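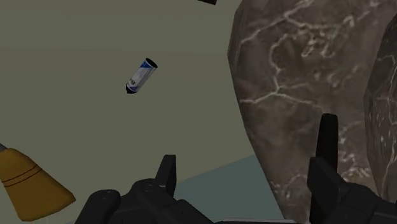

The Drorix G2 is a two-finger parallel linkage gripper for light sorting cells. It is supplied with a matching simulation model, so that pad wear, pin play and camera offset can be checked against a known reference before the cell is opened. The model shows the hand from the wrist camera, with both finger linkages at the bottom of the view and the fingertips pointing away from the lens. The standard test set mixes sizes on purpose: a small cylinder with a black end and a blue band, a yellow broom head, a large marbled body with faceted sides. Use the rendered view as the alignment target when the camera bracket is refitted.

Camera alignment
Home the hand and open the fingers fully. Load the reference view in Arkirow and set the overlay to 40 percent. Loosen the bracket screws, bring the live fingertips onto the rendered ones, and tighten. Match the fingertips first. The outer links will not line up exactly on hands with worn pins - do not correct for this at the bracket.

Linkage pins
Inspect every 2,000 operating hours, or after any collision stop. With the power off, hold the central knuckle and rock the fingertip by hand. Play that can be felt means the pin and both bushings are due. Replace them as a set, on both fingers. Do not grease the pins. The bushings run dry and grease collects dust from the sorting surface.

Fingertip plates
Plates are handed and marked on the back. Clean with a lint-free cloth and alcohol. Replace a plate when the front face is polished through or chipped at the top edge. After a plate change, run the close-to-zero routine before the first pick. A full change on both fingers takes about 40 minutes, including the routine.

Faults
Finger stalls before closing: check for debris behind the knuckle, then check the motor connector.
Fingers close off center: plate seated on a burr, or pins replaced on one side only.
Overlay drifts during a shift: bracket screws loose, or the model revision does not match the hand. Revision 6 of the model is for hands with the long fingertip plate.
Cylinder slips at low grip force: worn plate. Do not raise the force setting to compensate.

Parts and service
Pin and bushing sets, plates and brackets are stocked at Mäkelä. Quote the serial number on the wrist flange when ordering. Hands sent in for overhaul go to Seija Ruotsalainen at the service desk - remove the fingertip plates and pack them separately. Questions on model files and overlays go to Toivo Keskinen. Service pickups leave on Wednesday.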